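I've gone a bit mad for sorting mats. You know the sort of thing: a big white sheet with black outlines printed on it, and every part gets laid on its own shape before you start building. I first saw one at a model show in Broscombe and came home wanting one for everything I own (the cutlery drawer included!).

My friend Catríona Ní Mhurchú swears by a tray with lots of little pots, and we've argued about it for about 8 years now. Pots are fine until you tip one over. With a mat you glance down, spot the bare outline and know what you're hunting for under the sofa.
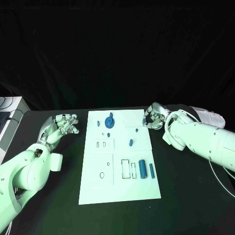 Does the table colour make any difference? I'd go dark if you can, as the edges of a white sheet show up nicely against it and you don't end up putting parts down beside the mat by mistake.

Blue parts are my favourite to sort, by the way. Grey ones vanish the second they touch my carpet. I'm hoping to draw up a mat of my own for the Redby signal box kit, which has 60 pieces and the worst instructions I've ever read, so wish me luck with the ruler.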